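Is photogrammetry of a small chapel worth paying for?

attic_ledger
Posted in March

Our local history group looks after the Horon chapel, a one-room stone building with painted walls from the 1800s. A company called Driltex has offered to make a "complete digital twin" of the inside. They say they need about 400 photos and one morning on site. We already have 1,417 slides and prints in the archive, most of them badly labeled, and I can't tell what a 3D model would give us that a decent set of flat photos wouldn't. The sample they sent spins around nicely and that is all I can say for it. Has anyone paid for one of these and then used it for something?

ballora_basement

We did it at the Ballora mill museum and everyone loved it! Visitors who can't manage the stairs can see the upper floor on a tablet. Go for it, you won't regret it.

shelfmark70

I'd want to see a lot more on paper before signing. Ask who owns the raw photos, what file formats you get, and what happens to the viewer when you stop paying for hosting. At Hsueh Hall the web link went dead and all we had left was a video of the model turning. A video is no use to a conservator. If Driltex won't hand over the original images with a color chart and a scale bar in them, I'd walk away and spend the money on labeling those slides.

Also ask what "complete" means. Ours had a hole behind the altar rail that had been filled in by the software, and it wasn't marked anywhere.

plumbline_k

Agree with the answer above, and I'd add a test. Photogrammetry works by matching small details from one picture to the next, so painted plaster usually comes out well and bare plaster often doesn't. 70 percent overlap between shots is a common recommendation, but overlap won't help if there is nothing to match. Think of two plain lilac walls meeting in a corner, smooth and matte, with a few tiny specks on one and a dark post down the join. The post and the black baseboard might line up fine while the walls come out lumpy or full of gaps. Have them do the dullest corner of your chapel first – it should take 30 minutes – and look at that result without the color turned on.

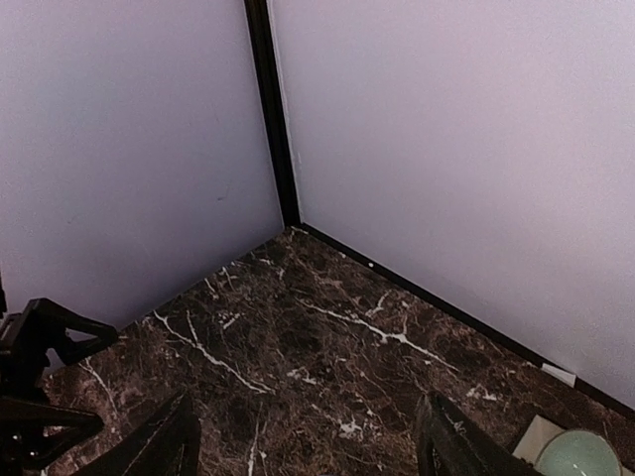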